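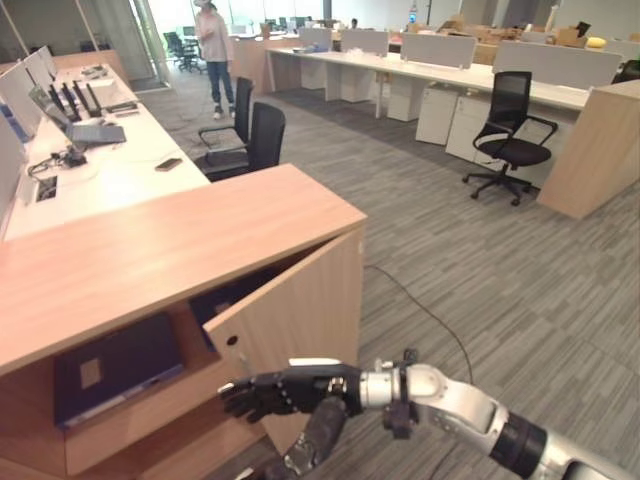
Ticket status: Open – waiting on customer
Opened by: Jawad Awan
Product: Duvden oil pressure gauge, electric, with sender
Assigned to: Farzana Marwat

Jawad Awan wrote:
The gauge reads fine on a cold start, then climbs to the top of the dial once I turn the headlights on. Lights off and it drops back to 40 psi at a fast idle. The car is a Wurkura coupe with the stock dash. I replaced the sender in July and it made no difference. The old mechanical gauge never did this.

Farzana Marwat wrote:
A reading that moves with the headlights is usually a ground problem. Please check where the black wire from the gauge is attached. If it shares a ground with the dash lights, move it to bare metal on the body and test again. Also tell us if you used thread tape on the sender.

Jawad Awan wrote:
Black wire was on the same stud as the dash lights. Moved it to a bolt behind the kick panel, cleaned the paint off first. It's better but still jumps 9 psi with the lights on. There is tape on the sender threads – two wraps.
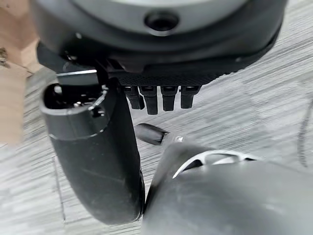 Can I leave the tape on if I run a separate ground wire to the sender?
A separate wire will work if it has good contact with the metal body of the sender, but we suggest taking the tape off and using a small amount of liquid sealant on the threads.

Internal note, Wajid Ghauri:
Same fault as the Usmani wagon ticket. That one had the gauge fed from the lighting circuit. Ask him to check the red wire.

Farzana Marwat wrote:
Please also confirm that the red wire goes to a switched ignition feed and not to the dimmer. With the engine running, measure between red and black at the gauge, lights off and then lights on, and send us both numbers.

Jawad Awan wrote:
Will do. The tape is off now. I need to borrow a meter, so the readings will have to wait until I get one.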